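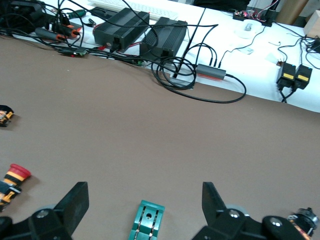 The big desk, brown mat down, cables still to be dealt with.

I bought the mat in October, after putting it off for most of the year. The desk is a white Bruren top on two trestles, and white is a poor choice for a desk that gets used. Every bit of solder and every scrape from a screwdriver shows up on it. The top had already picked up a grey patch on the left side where I rest my arm, and no amount of cream cleanser was going to shift that.

The mat is from Skaditz. The colour was listed as mocha, but I'd call it taupe, or just brown. I measured the desk twice and still ordered one that's a bit short. It covers the part where I work and stops before the back, and I've laid it on an angle because that's how my chair ends up facing. Tegan Trevaskis, who has the desk opposite mine, has straightened it 3 times that I know of. It goes back to the angle by lunch.

It cost $20 plus postage. I looked at a leather one first and gave up on that when I saw the price.

What I like about it so far:

Small screws don't bounce. On the bare top a dropped screw would skip off and be gone under the heater. On the mat it lands and stays put, more or less.

It's easier to see things against. Black parts on a brown mat aren't perfect, but there's no glare off it in the afternoon, when the sun comes in at desk height.

It's quiet. Putting a tool down used to make a clack you could hear in the hallway.

What I don't like is the smell, which took 2 weeks to go, and the way one corner curled up from being rolled in the tube. I put a pair of dictionaries on the corner overnight and that mostly fixed it. The other thing is that it picks up lint. A damp cloth takes it off, but you have to do it more often than you'd think.

The back of the desk is the real problem and the mat hasn't helped there. I keep the power supplies up behind the work area, the black kind with the ribs down the sides for the heat, and all of their leads come forward toward me. They used to slide around on the white surface. Now they run up over the edge of the mat and catch on it, so if I pull one I move the lot. The keyboard lives back there too, behind the power supplies. It's a silly spot for it. I have to reach over everything to type, so I've stopped typing much at that desk and I write things down on paper and put them in later.

I've tried a few things for the cables over the years. The first was those adhesive clips, which let go in the first hot week of summer and took a bit of the desk coating with them. Then there was a Flarkano tray that screws on under the desk. It's a decent tray, but the trestles are in the way of where it needs to go, so it's still in its box on the shelf. Bread bag tags make good labels. I write on them in marker and they click over a thin lead. On a thick lead they pop off.

The plan now is to move the power supplies off the desktop. I've got a plank of Tasmanian oak left over from the bookshelves, 908 mm long after I squared up the ends, and it'll go on brackets above the back of the desk. The supplies can sit up there with some air around them. The leads will drop straight down the wall and come forward in one bundle, with hook and loop tape every so often. I won't use zip ties again. Every time I need to change something I end up cutting the lot off and nicking a lead in the process.

The wall is plasterboard, so I have to find the studs first. I borrowed a stud finder from Tegan and it beeps at everything, including the window frame. I'll go back to knocking and listening, and then a small test hole down low where the desk will hide it.

When the supplies are up, the keyboard can come forward. I'd like it on the right, just past the edge of the mat. I also want a shallow box for the odds and ends that collect at the left side. Things drift over there and I leave them. Tautahi in town had some flat timber trays that looked right, but they were shut for stocktake when I went past, so that can wait for the next trip.

Still on the list are brackets, longer screws, more hook and loop tape, and a new marker for the bread tags. I'll put up the measurements for the shelf once it's on the wall and I know it's holding the weight.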